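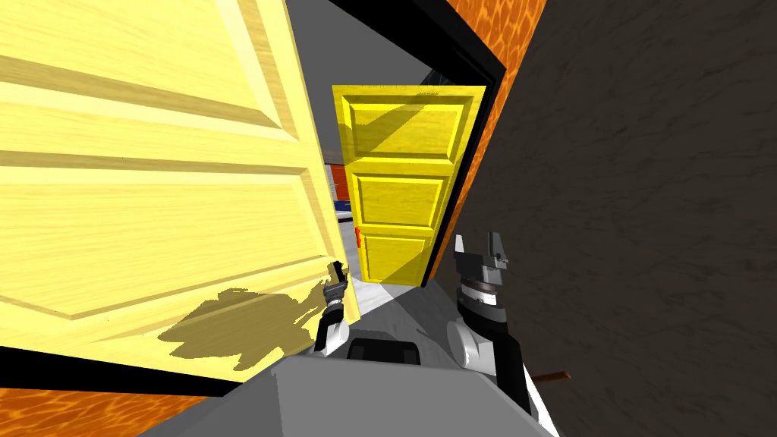

Wednesday, October 16, 2019

Finish trials, panelled doors for the Trostska job

Second day on the yellow. Leonardo wants it settled before the frames get ordered, so the notes are longer than usual.

Where we're up to: the client picked yellow off a fan deck and asked that the grain still show. Solid enamel is out. We're tinting the waterborne clear and building colour in thin coats over a pale sealer.

Test boards, all cut from the same pine offcut, sanded to 180:

A – two coats of tint at the strength Rosimeire mixed on Monday. Weak. Looks like old varnish.
B – three coats, same mix. Better colour, grain still clear. A bit heavy in the moulding grooves where it pooled.
C – two coats, double tint. Strong colour but patchy on the end grain. Lap marks on the rails.
D – as B, but sealer cut back with a grey pad before the first coat. Best of the lot. Put it aside for Leonardo with the mix written on the back.

Pooling in the grooves is the main problem. Fulvio thinks the gun is set too wet and he may be right. I dropped the fluid a quarter turn and went over the bevels first, then the flats, and that helped on D. Brushing out the corners straight after spraying also works but you have maybe a minute before it drags.

Colour also shifts a lot with the light. B looked fine under the bench tubes and nearly green by the roller door at four o'clock. Check everything in both places before signing off. Seija has asked for one sample to go to site so the client can see it in the hallway.

Material: used 1090 mL of tinted clear on the boards plus one side of the spare door. We have 2000 mL left of that batch. Not enough for the full set, so the next batch will have to be matched. Rosimeire to keep the drawdown card from this one.

There are 16 leaves in the order. Both faces and all edges, top and bottom included – the last lot came back from Siddiqui with bare bottom edges and two of them swelled. I don't want to do that again.

Sanding: 240 between coats, by hand on the mouldings. The foam pads round over the bevels if you lean on them. Went through on one corner of the spare door and had to spot it in. Still visible if you know where it is.

Drying: recoated at two hours, no trouble. Stacked on the rack overnight with stickers and got faint marks on one face. Hang them instead. Refugio is making up hooks for the top edges.

Invoice 1751 for the pine is still unpaid, Seija has it.

To do
– order more sealer and a box of cone filters
– site sample to Seija by Friday
– ask Leonardo if the hinge edges get the same colour or plain clear
– clean gun properly, needle is sticking
– find out if December is still the install month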